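Sport – Team games – How a handball attack works

Kids Explain Vonero Junior Club Contact

A handball team has seven players on court, and one of them is the goalkeeper. The other six attack together. They pass the ball in a curve outside the goal area.

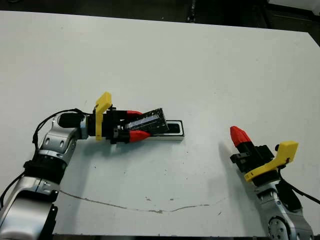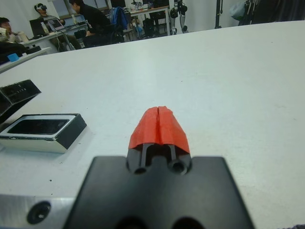
Players may hold the ball for three seconds and take up to three steps with it. Then they must pass, shoot or bounce it. To plan a move at home, use a flat white tabletop like the one in both pictures as your court – buttons make good players. Move one button at a time and look for the gap.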